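Week three of the packing robots at Lisia. Management says they "free us up for better work." I have asked what the better work is. Still waiting.

The pitch from Nasteck was 1,810 orders a shift. Our best day so far is 100. A decent packer clears 20 before first break.

Ching-wen Chung packed here for years. Her title is now "cell monitor," same pay. She stands there and watches, and she says her feet hurt more than when she was moving.

Sandra Garside asked at Friday's meeting who gets written up when an order goes out wrong, the arm or the monitor. Long pause - then a slide about teamwork.

And the two open jobs on our line quietly came off the board. Funny timing for a thing that isn't replacing anyone.

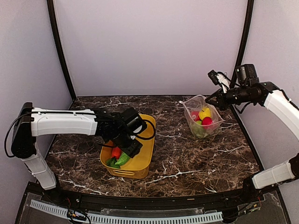 My question is who gets to decide what counts as hard. The sales guy kept talking about speed. Packers talk about bruising, weight, what goes on the bottom. With play produce in a clear plastic bag, you learn nothing about any of that. Put a ripe peach in there and ask Ching-wen to grade it. She'd do it for free - but she'd want her old job back first.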